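Ticket: Utensil bench stops mid-sort, Dridberg kitchen
Status: open, lowered to medium
Site: Dridberg production kitchen, dish return
Opened by: morning shift lead
Assigned: Vedau field support
Log is newest at the bottom. Please stop replying on top.
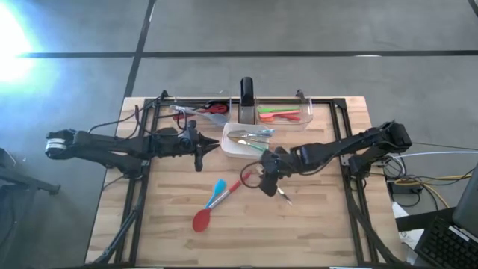

1. WHAT WAS REPORTED

Two-arm bench on dish return stops partway through a rack. Right arm holds whatever it has and waits. Left arm parks. Screen on the laptop says "waiting for partner" and stays there until somebody hits resume. Started after the January update. Happens on most shifts, worse in the morning.

What staff do now: resume, and if that doesn't take, they clear the bench and sort by hand. So one person who was supposed to be freed up for prep is standing next to the bench all shift. That's the real complaint and I want it at the top, not buried.

2. SETUP, FOR WHOEVER PICKS THIS UP

Bench: wood top, black rail frame, one arm per side, camera mount on the back rail.
Bins: two clear ones at the back. Left is for long handles and scissors, right is for small colored stuff.
Tray: white, in front of the bins. Metal tongs go here.
Anything on the open wood is not sorted yet.
Controller software: Jeltham, on the laptop by the bench.
Utensils come over clean from the dish machine. Bench does not wash anything. Had to explain this to three people at head office so writing it down.

3. FIRST PASS, REMOTE

Pulled logs for the last 1000 picks. 94 stops. Not evenly spread at all.

Checked:
- network, fine
- arm temps, fine
- gripper force, both in range
- camera calibration, slightly off, not enough to matter. Redid it anyway
- disk on laptop nearly full of old recordings. Cleared. No change

Asked site for a list of what was in the gripper when it stopped. Got back "all kinds of things". OK.

Went through the log by hand instead. Long silicone stuff and thin metal stuff, mostly. Scissors almost never. Tongs sometimes.

4. REPLY FROM SITE

Pasting as received:

"We told the last guy this. It stops when two things are touching. If we put them down one at a time with space between it runs all day. But then we are doing the sorting for it arent we. Before the bench one person did a full rack in the time it took to drink a coffee. Now one person lays things out nice for the robot and the robot puts them in the bin. Nobody here is against it, wrists are better than they were, but somebody needs to decide what the job is now."

Fair. Forwarded to Lindqvist (they did the layout and the training plan). Not a software answer but it belongs in the ticket.

5. CROSSED ITEMS

Site is right about touching items. Red spoon spatula under or over a blue spatula on the open wood, that kind of thing. Handles cross, the planner sees one long object with two ends, gives each arm an end. Then each arm waits for the other to go first. Hence "waiting for partner".

Before January the planner had a tie break. Right arm went first. Update notes say tie break was "replaced by shared priority". Shared priority seems to mean no priority.

Reproduced on our own bench with two spatulas. Cross them, stops. Slide them apart, runs. Cross them again, stops. Good enough for me.

6. WORKAROUND, SEND TO SITE

a. Laptop, Jeltham, settings, arms.
b. Turn off shared priority.
c. Set first arm to right.
d. Save. Do NOT press apply to all sites.
e. Hold the stop, power down both arms, wait for the lights to go out, power up.
f. Run a test rack with at least one crossed pair.
g. Write down how many stops.

If the setting is grayed out you are logged in as operator. Needs the supervisor login. Don't tape the supervisor login to the laptop, we found it taped there last visit.

7. RESULT FROM SITE, EVENING SHIFT

Test racks: 22. Stops: 2. Both on thin metal pieces dropped back onto the bench and picked again, so a different problem.

Evening lead says it's noticeably slower per item, left arm hangs back a lot. True, that's the price of the tie break. Still faster than somebody walking over to press resume.

8. SECOND PROBLEM, THIN METAL

Splitting out but keeping it here till there's a new ticket number.

Right gripper closes on small metal utensil, lifts, slips, drops. The metal is smooth. Asked site to try the softer finger covers. They have a box of 20, unopened, in the office cupboard. Nobody had told them what the covers were for. That's on us, handover sheet doesnt mention them. Adding it.

Covers need to come off and be washed at end of shift. Who does that? Morning says evening, evening says it isn't on their sheet. Needs a name on the rota from site, we can't assign it.

9. CABLES AND FLOOR

Not the cause of the stops, but came up when I was looking.

- Yellow and white cables run off the right side of the bench across the floor, power adapter down there with them. Wants a cover or a reroute. It's next to where people stand to use the laptop.
- Cable loops on the left arm ride high at the back. Check they clear at full reach.
- Laptop has no proper shelf. Site asked for one at standing height in the original order, got dropped from the quote. Please put it back in.

10. CALL WITH SITE AND LINDQVIST, FEBRUARY 2020

Short notes, wrote fast.

Who lays out the rack: agreed, nobody lays out for the robot. Tip the rack, spread once with a flat hand while the arms are stopped, walk away. If it can't cope with that it's our bug.

Standing by: Site wants the bench person moved back to prep for the whole shift with a light on the wall for stops. Lindqvist worried about response time. Site pointed out prep is right across the room. Trial it.

Count on the wall: Jeltham has a picks per hour screen. Site wants it off. Staff read it as a count of them and not the bench, some were hurrying the spread to keep the number up. Turned off during the call. We can still pull it from logs.

Hand sorting: keep everyone in practice. One rack a shift by hand. Staff asked for this, they don't want to be stuck if the bench is down over a busy weekend. Also scissors, a couple of people said they'd sooner put those away themselves. Fine, the bench can skip them, it's a tick box.

Training: the original session was one afternoon, morning shift only. Evening learned it from morning. Second session to be booked, both shifts, on paid time. Lindqvist to quote.

Pay grade question: raised by site, if people are now clearing faults is that still the same job. Not ours to answer. Noted because they asked for it to be noted.

11. OPEN ITEMS

- Vedau: report tie break to Jeltham as a regression. Sent, no reply yet
- Vedau: handover sheet, add finger covers and the login note
- Vedau: new ticket for slipping metal, copy section 8
- Site: person on rota for washing covers
- Site: try covers for a full week, log drops
- Lindqvist: wall light, laptop shelf, cable cover, one quote please not three
- Lindqvist: training date

12. UPDATE

Jeltham replied. They say shared priority is working as designed and to keep items separated. Sent them section 4. Asked them to reopen.

13. UPDATE

Jeltham reopened. Patch promised, no date. Leave the workaround on at Dridberg till then. If any auto update shows up on that laptop, decline it and call us first, it'll put the setting back.

Site reports first morning with the bench person on prep all shift. Light is a borrowed desk lamp for now. One stop before lunch, cleared with resume. Covers on, still no name on the rota.

Leaving open for the patch. Priority down to medium, site OK with that.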